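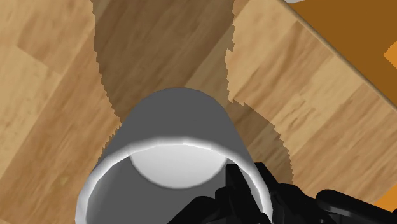
Gripper finger inside the rim of the cup, simulated tabletop task.

Progress report to the Wostent Fund
Project: Skevasell, teaching household tasks by remote control
Prepared by Thenmozhi Panicker, Drillau
Sunday, July 28, 2019

Dear Inger,

Thank you for being patient with us over the last stretch. I know this report was meant to be a short one, and I did start out with that intention, but a fair bit has happened since we last wrote and I'd like you to have the whole of it, including the parts that didn't go the way we had planned.

Where we are with the demonstrations

You'll remember that our main promise for this period was a set of recorded demonstrations of a person driving the simulated arm by hand controller through the cup task: come in over the table, get the fingers down into the mug, take hold of the wall, and move it across to the bowl. We now have 185 recordings that we're happy to keep. They were made over 20 sessions, most of them in the evenings, as that's when our operators were free and the office network was behaving itself (it's a good deal better now that Padmavathi has moved the recording machine onto its own line).

Getting to that number took longer than the schedule allowed. The early sessions were slow going. People who are perfectly good at picking up a mug in their own kitchen find it surprisingly awkward to do the same through a controller, and for the first little while nearly everyone came in too low and nudged the thing sideways with the outside of a finger. Bhavana Poduval, who ran the sessions, ended up changing how she teaches it. She used to talk people through the controls first and then let them try. Now she puts the controller in their hands straight away, lets them push the cup all over the table for a few minutes, and only then explains what the buttons do. It sounds backwards, but the operators like it much better and the attempts settled down quite noticeably once she'd made the switch.

We threw out every recording where the operator paused for a long time in mid-air to think. They're not wrong exactly, but when we trained on them the arm learned to pause as well, in the same spot above the mug, and it would hang there for ages as though it had forgotten what it came for. Zulmira Ramalho spent the better part of a week tracking that one down.

Gripping from the inside

The grip itself has been the real subject of this period. Our original plan had the fingers closing around the outside of the cup, and we've moved away from that. With a wide mug there isn't much room to spare between the fingers, and a small error in the operator's aim was enough to knock it over. Going in through the opening gives the operator something to aim at, and they can see the rim from the overhead view the whole way down.
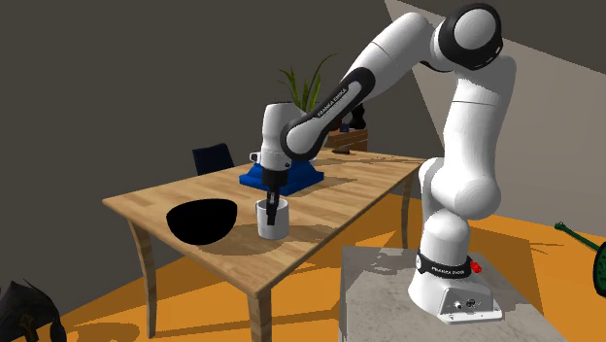 The trouble with going in from above is knowing how deep you are. From the side view it's easy to tell that the fingers are inside, and much harder to tell how close they are to the bottom, and our operators were forever swapping between views to check. Zulmira has added a soft buzz in the controller that grows stronger as the fingertips near a surface. It was a small job and we nearly left it for next year, but I'd now call it the most useful thing we did all July. Operators who had been cautious and jerky on the way down became a lot smoother, and the smooth recordings are the ones that teach well.

We also changed the surroundings more than we'd meant to. The simulated room started life as a bare table. It has since been furnished with a bowl, a plant, a few odds and ends on the floor and so on, so that the trained arm gets used to working near things that have nothing to do with its task. The shadows are still a bit rough at the edges when you look closely from overhead. Padmavathi can smooth them at some cost in speed, and for now we've chosen the speed, because a laggy picture is miserable for the person holding the controller.

How the trained arm is doing

I'd rather give you this plainly. Trained on the recordings we have, the arm does the cup task well when the mug starts near the middle of the table, and poorly when it starts close to an edge. We believe that's our own doing. The operators tended to reset the mug to the middle out of habit, so there are simply fewer edge recordings to learn from. Bhavana has drawn up a list of 17 starting positions that everyone will work through in turn, and the next round of sessions will follow it.

We haven't begun on the pouring task. It was in the plan for this period and I'm sorry to be carrying it over. I did think about rushing out a first batch so that there would be something to show you, and the team talked me out of it, quite rightly.

Money and people

Spending is a little under what we forecast, chiefly because we put off buying the second pair of controllers. We'd like to go ahead with that purchase now, with your agreement, and I've attached the quote from Rai to the covering email. It would let two operators work side by side, and would save a good deal of waiting about.

Nine operators have been trained so far and all of them have said they'd come back, which has cheered us up no end. They're paid by the session, as agreed, and the timesheets are in the shared folder whenever you'd like to go through them.

What comes next

The edge recordings come first, then a fresh round of training, and after that the pouring task with the same mug and bowl so that the operators aren't learning new objects and a new movement at once. Padmavathi would also like to look at letting an operator take over partway through when the trained arm gets stuck, correct it, and hand it back. We've only tried this informally, but the corrections are quick to record and the operators find them far less tiring than doing the whole task from the start.

If you'd like to have a go at the controls yourself, you would be very welcome any evening we have a session on. Bhavana keeps the sign-up sheet and will happily find you a spot.

With warm thanks from all of us,
Thenmozhi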